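**Glass recovery pilot, Trivport – progress report, December 2021**

The pilot took in 3,832 crates of used jars and bottles from Trivport cafes and grocers, against a target of 2,000 for the period. Cudance handled all pickups. Farahani washed and graded the glass at its plant, and 58 crates were turned away for mixed ceramics.
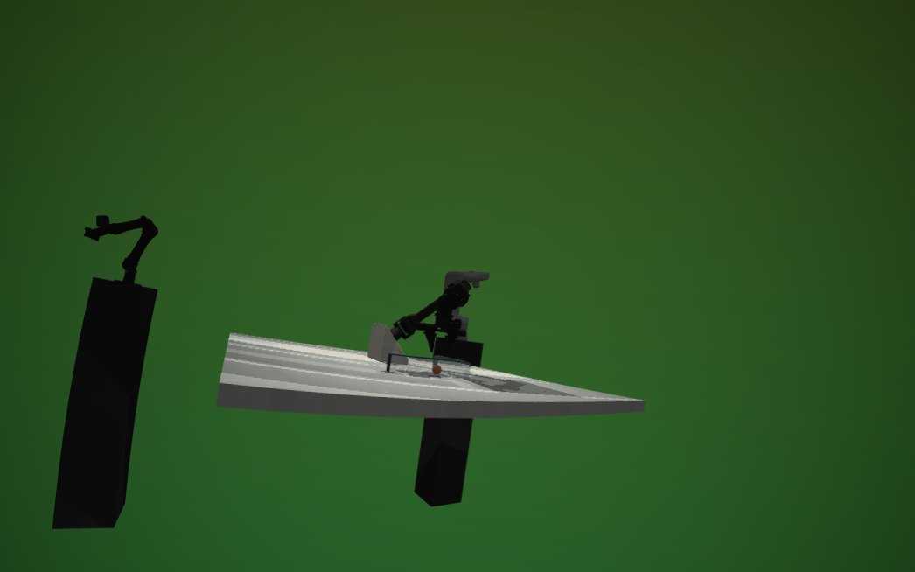

Labels remain the main cost. The water-based glue trial with Endetti started in August and covers two jar sizes – the third is on hold until the supplier confirms a price.

Spending is within budget. We request release of the second payment so that the wash line contract can be extended before it lapses. Grading records are attached as Annex B.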